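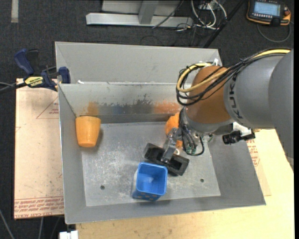
An orange plastic cup in a scratched metal bin.

Does Plastic Really Last Forever?

Somebody has probably told you that plastic lasts forever. Maybe it was a poster at school, or a video with sad music. Posters like to give numbers, too. A bottle takes this many hundred years, a bag takes that many, a cup takes some other number.

Let's be a little suspicious of that. Plastic as we know it hasn't been around for hundreds of years. Most kinds of it were invented after your great-great-grandparents were born. So who sat and watched a bottle for five centuries with a stopwatch?

No one did. Those numbers are estimates. Some of them come from careful tests, and some have been copied from poster to poster for so long that it's hard to find out where they started. That doesn't mean plastic rots like a banana. It means we should ask how anyone knows.

What plastic is made of

Plastics are made of very long molecules called polymers. Think of a necklace with thousands of beads on it, all tangled up with other necklaces. Most plastics are made from oil or natural gas. A few are made from plants such as corn or sugarcane.

Nature makes polymers as well. Wood has one called cellulose, and your hair has one called keratin. Tiny living things like bacteria and fungi have had millions of years to learn how to eat wood. They haven't had long to practice on plastic, and most of them can't do much with it.

What happens when plastic gets old

Leave a plastic toy in the yard for a few summers and you may notice that the color fades. It can get chalky, and then it can crack when you squeeze it. Sunlight did most of that. There is a kind of light you can't see, called ultraviolet light, and it snaps the long chains into shorter ones.

So plastic does change. The trouble is what it changes into. Mostly it turns into smaller bits of plastic. When the bits are smaller than 5 millimeters, scientists call them microplastics. They have been found in oceans, rivers, soil, snow and even house dust.

When a label says that something "breaks down," ask what it breaks down into. Falling into little pieces is one thing. Being eaten by microbes and turned into water, gas and more microbes is another. The same words get used for both, and I wish they didn't.

Is "biodegradable" always true?

Sometimes. But read the small print. Many cups and forks marked "compostable" need a special composting plant that stays very warm and damp for weeks. Your backyard heap probably doesn't get that warm for that long. In the cold ocean, the same fork may hang around for a long time.

Homa Abbasi, who teaches fifth grade, buried a "compostable" spoon in the school garden in June with her class. They dug it up in November 2022. It was dirty and a bit dull, and Homa says you could have rinsed it and eaten soup with it. One spoon in one garden doesn't prove much, of course. Maybe the soil was too dry. Maybe a whole year would have made a difference. Her student Keyvan wanted to know what would have happened to a spoon in a hotter garden, and that was a better question than anything on the package.

What about recycling?

You have seen the little triangle of arrows with a number in it. Lots of people, grown-ups included, think it means "this can be recycled." It doesn't. The number tells you what kind of plastic the thing is made of. Number 2, for instance, is a tough plastic often used for milk jugs, and many towns do recycle it. Other numbers are much harder to find a home for. Your town has its own rules, and the next town over may have different ones.

Plastic also tends to get a little weaker when it is melted and used again, so an old bottle may come back as carpet or a park bench. That is still useful. It just isn't quite the endless circle those arrows seem to promise.

So is plastic bad?

Be careful with that one too. Plastic tubes and bags help keep people alive in hospitals. Plastic wrap can keep food from spoiling, and wasted food is a problem of its own. A sturdy plastic cup that gets used every day for years is a pretty good deal. A thin one that gets used for ten minutes is harder to defend, and there are an awful lot of those.

People will tell you that paper or cotton is always better. Is it? Growing cotton takes land and plenty of water. A cotton bag has to be used many times before it makes up for that, and experts argue over how many. If you have a cotton bag, use it until it falls apart.

Try it yourself

You need two strips cut from the same plastic shopping bag, two strips of newspaper, some tape and a dark drawer. Ask a grown-up before you cut anything up.

Tape one strip of each kind inside a sunny window. Put the others in the drawer. Write down the date.

Look at them once a month. Has the color changed? Does one tear more easily than the other?

Window glass blocks part of the ultraviolet light, so the plastic may hardly change at all. If nothing happens, write that down. It's still a result.

Words to know

Polymer: a very long molecule made of many small parts joined together.
Microplastic: a piece of plastic smaller than 5 millimeters.
Microbe: a living thing too small to see without a microscope.
Estimate: a careful guess based on what we can measure. Some are more careful than others.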